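Rosura Demonstration Area: Weekly Safety Check
Date: 3 June 2026
Checked by: Wahyudi Wuisan
Covers: hand-held gripper demonstrations and remote control stations

1. Hand-held grippers
Finger pads seated, no tears in the rubber: OK
Jaws open and close without sticking: OK
Housing free of cracks: See comment
Comment: Gripper 4 has a hairline crack near the trigger. Tagged and pulled. Use gripper 3 until the new shell comes from Tultlow.

2. Head-mounted cameras
Strap holds when the wearer leans forward: OK
Battery not swollen: OK
Comment: Operators are still starting a demonstration before the strap is tight. Tighten it first, then pick up the gripper.

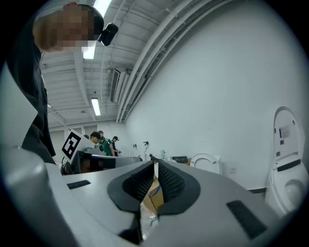 3. Floor and walkways
Cables off the walking path: Fail
Boxes and packing scraps cleared: Fail
Comment: Both were also marked down last week. Whoever runs the last demonstration of the shift clears the floor before signing out.

4. Remote control stations
Emergency stop tested on each arm: OK
Arm stops when the operator lets go of the handle: OK
Speed limit set for new operators: See comment
Comment: The limit on the Urkedon station had been raised and not put back. Reset today. Changes go in the log with initials.

5. People
Sign-in sheet matches training list: See comment
Comment: One name missing. Refresher is due again in November.

Open items: 3
Recheck floor items before Friday's session.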